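Why Do Snacks Come in Crinkly Packets?

by Ute Thiele, for the Brultville Children's Library

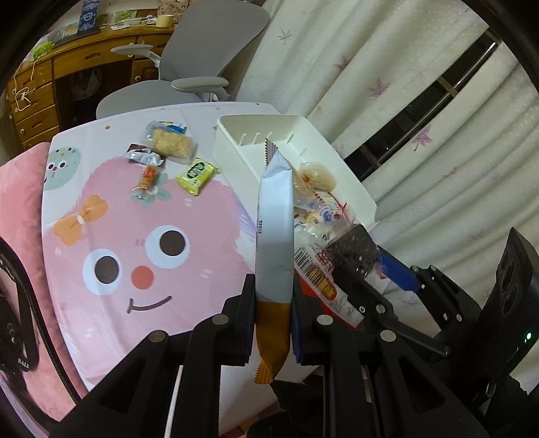

Have you ever tried to open a packet of crackers quietly? Maybe it was late, and everyone else was watching a movie, and you pulled at the corner ever so slowly, and it still went CRACKLE all through the house. I have done this many times, and I have been caught every time. So let's talk about those noisy little packets, and why we bother with them at all!

Let's start with the snack itself. Imagine you leave a cracker on a plate in the kitchen and forget about it for a few days. When you come back, it looks the same. But bite into it and there's no snap. It bends a little, and it tastes like cardboard. We say the cracker has gone stale.

What happened? There is water in the air all around you, even on a sunny day. You can't see it, because it is spread out in bits far too tiny to see. This is called water vapor. A crisp cracker is very dry inside, and dry things are thirsty, so the cracker soaks up water vapor from the air, a bit at a time, until it turns soft.

Now here is a funny thing. Bread does something different! Soft bread left on the counter gets hard. Some of its water drifts off into the air, and the starch inside the bread (starch is the part that makes flour thick and pasty) slowly changes and gets firm. So the cracker goes soft and the bread goes hard, and both of them are stale. When I was small I thought they must be trading places somehow.

Water isn't the only troublemaker. Air also has a gas in it called oxygen. You need oxygen to breathe, so please don't be cross with it, but it isn't kind to foods with oil in them. When oxygen mixes with oil for long enough, the oil starts to smell and taste bad. A grown-up might say the nuts have gone "rancid." Light can speed this up too, and that's one reason many snack packets are made so that you can't see through them.

So a good packet has a few jobs. It has to keep water vapor from moving in or out, keep oxygen away, and keep off dust and crumbs and curious ants. Paper alone isn't very good at this, because paper is full of tiny gaps. If you hold a piece of tissue paper to your mouth and blow, you can feel the air come out the other side.

That is why many snack packets are made of plastic film, and often of several films stuck together like the layers of a very thin sandwich. One layer may carry the colors and the printing, and another may melt a little when it is heated, so that the ends can be pressed shut. Sometimes there is a layer of metal in the middle, and it is much, much thinner than a hair. If you've ever seen the shiny silver inside of a chip bag, you've met it.

And the crackle? When you bend a stiff, thin film, it doesn't fold smoothly the way a sock does. It jumps suddenly from one shape to another, and each jump makes a little click. Lots and lots of clicks close together make a crackle. Going slowly doesn't make the clicks much softer, I'm sorry to say. It only spreads them out, so the noise lasts longer!

Look at the top of a packet sometime and you may find a zigzag edge, like a row of small teeth. Those help you tear it. When you pull, all of your pulling gathers at the bottom of one of the little notches, and the tear can start there. A straight edge gives the tear nowhere to begin, and you end up using your own teeth, which your dentist would rather you didn't.

Try it yourself

You will need 4 crackers, all the same kind, and 2 small jars with tight lids.

Put a cracker in each jar. Close one jar and leave the other open. Put a third cracker on a plate, and wrap the last one in a paper napkin. Leave them all in the same spot overnight, and the next day as well if you can bear to wait.

Then break each cracker close to your ear. Which one has the loudest snap? Which one only bends? Write down what you find, or draw it. If the weather is damp, you may not have to wait very long. In my kitchen in November, the one on the plate is soft by breakfast.

Words to remember

Stale: no longer fresh, too soft or too hard.
Water vapor: water spread through the air in bits too small to see.
Oxygen: a gas in the air that we need to breathe.
Film: a very thin sheet, often made of plastic.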